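Gallery: Learning Pegboard Tasks from Hand-Held Grippers

Project Cotosach, Drirusmont lab. Page kept by Niloufar Rostami.

Cotosach asks how much a robot arm can learn about small-part handling from people using hand-held grippers. We recorded 610 demonstrations at one table, then trained a single policy on all of them. The arm itself was used only for testing.

Demonstrations
Each person worked for 30 minutes at a time — longer sessions gave slower and messier motions. Recordings with a lost tracking signal were thrown out before training.

Training
We compared the full set with a smaller one picked by Akbulut, our filtering script. It drops demonstrations with long pauses. The smaller set trained faster and scored slightly lower.

Testing
The policy finished 79 percent of trials with parts in familiar positions. With the board moved, the result fell to 22 percent. 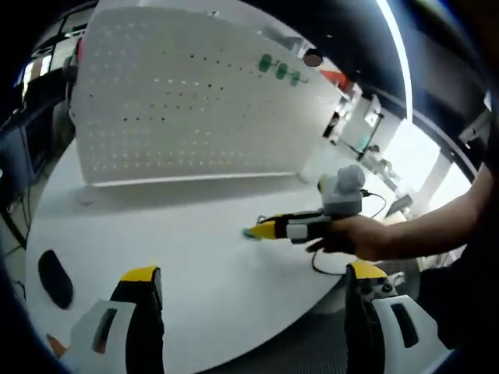 Most of the failures came at the approach, when the fingers closed too early and pushed the part away. Adding demonstrations with a slower approach helped a little. We are now repeating the tests on Brolla, our second arm, which has a shorter reach — those results will go up on this page when the runs are done.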